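How to oil a wooden cart top and set it up for play shopping

Our kitchen cart came to us secondhand from a family in Nendmont, with a good solid top and a white cabinet underneath that only wanted a wipe. The wood was another matter — grey in patches and rough as a cat's tongue. If yours is the same, set aside an afternoon and put the radio on.

Clear everything off and wash the top with a well-wrung cloth and a drop of washing-up liquid. Let it dry overnight. Sand along the grain with a medium paper first and then with 400 grit, going gently at the corners where it is so easy to round them over without meaning to. Wipe up every bit of dust.

Pour on a little food-safe oil (I used Dremen, and 700 ml has lasted me ages) and rub it in with an old cotton vest. Leave it for twenty minutes, buff off whatever hasn't soaked in, and do it all again the next day. I gave mine three coats. Lay the oily rags out flat outdoors to dry before you bin them, please, as bundled up they can catch fire by themselves.

Now for the nice part! My grandson Brayden likes to keep shop, so I put the pretend fruit and veg in bowls, a large one for the best of the stock and a smaller one further back. Black bowls look lovely against honey-coloured wood, and they make the colours sing.

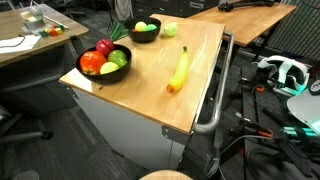
The shop laid out, with the banana on the bare wood.

Leave a good stretch of the top clear, so there is room for small customers to put down what they are buying. A lettuce can sit beside its bowl quite happily. Once a month I wipe the top over with a barely damp cloth, and it gets a fresh coat of oil each September.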